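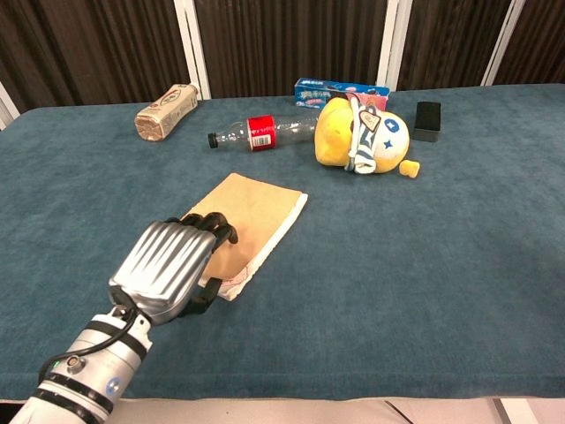
Hand closed over a sponge pad on the carpeted table, with a few of the other practice items farther back.

Didau Tabletop Hand Station
Planning and buying guide for first-time purchasers
Updated 30 March 2024

Thanks for stopping by! If you have landed on this page, you are probably somewhere between "we would love a robot hand" and "who is going to pay for it," and we have been on the phone with enough people in that spot to know that a plain price list only gets you halfway. So get yourself a coffee and let us go through what you would be ordering, what you can put off until next year's budget, and the small stuff that tends to get left off the request form.

What comes in the base package
One arm with a five-finger hand, right or left (please say which when you order, we do ask twice)
Controller and power supply
Cable set, 7 feet
Table clamp and floor stand adapter
Setup visit, half a day
Part number: Didau 1268

What you will want to budget for separately
Table. Almost any solid table will do, but please measure it first. The arm likes to come in from a corner or a side, and a deep table gives it room to reach past the first row of objects.
Table covering. We are big fans of short-pile carpet or a plush fabric. Small things stay where you put them, a bottle laid on its side is much less inclined to wander off, and the fingers can press down at the edge of something flat without knocking on a hard surface all afternoon. Buy enough to cover the whole top, front edge included, and buy a spare while you are at it.
Backdrop. A plain dark curtain on a simple post frame is plenty. Pleated is fine.
Objects. More on these below, because people have opinions (so do we).
Spare finger covers. $18 a set. Order two sets with the base package and you save yourself the shipping.

About the objects
You do not need a fancy kit. Sosina Admasu, who handles our orders, keeps a running shopping list for customers, and nearly all of it comes from the grocery store and the toy aisle: drink bottles in different shapes, a printed cardboard box, a plush toy, a sponge or two. Mix soft and stiff. A flat sponge pad is a lovely first purchase, cheap as anything, and it gives the hand something thin and squashy to get its fingers around, a rather different job from gripping a bottle. Set aside $162 for a starter bin and you will have money left for replacements. Sponges get worn and boxes get crushed, so put a small yearly line in the budget for them and write it down as supplies, not equipment, if your accounting office cares about the difference. Ours certainly does.

Arm first, or hand first?
We get this one a lot. If you already own an arm, the hand can be bought alone with the Panska wrist plate, and Wafula Urio in our workshop will check the bolt pattern for you before you commit to anything. Send him a drawing or just a clear photo with a ruler next to it. If you are starting from nothing, buy the two together. The cables are matched, the setup visit is included, and you will have one warranty to keep track of instead of two.

Room and power
A standard wall outlet on its own circuit is best. Leave walking space on at least two sides of the table, and do think about where the cable from the hand will loop when the wrist turns. It needs some slack. A cable pulled tight on day one is a repair bill by summer!

Lead times
Base packages ship in 7 weeks. Left hands sometimes take longer. Orders that reach us in February usually go out before the spring rush, so if your fiscal year lets you plan that far ahead, please do.

Renting before buying
Yes, you can, for one month or three, and half of the rental fee goes toward the purchase if you decide to keep the unit. Renters get the same setup visit as everyone else. Objects and table covering are still yours to supply.

For a written quote, contact Sosina Admasu in the order office and mention part number 1268. Tell her the size of your table, which hand you want, and whether you have an arm already. Quotes are good for 18 weeks.

Related items: Panska wrist plate | Spare finger covers | Stoltum floor stand | Cable extension set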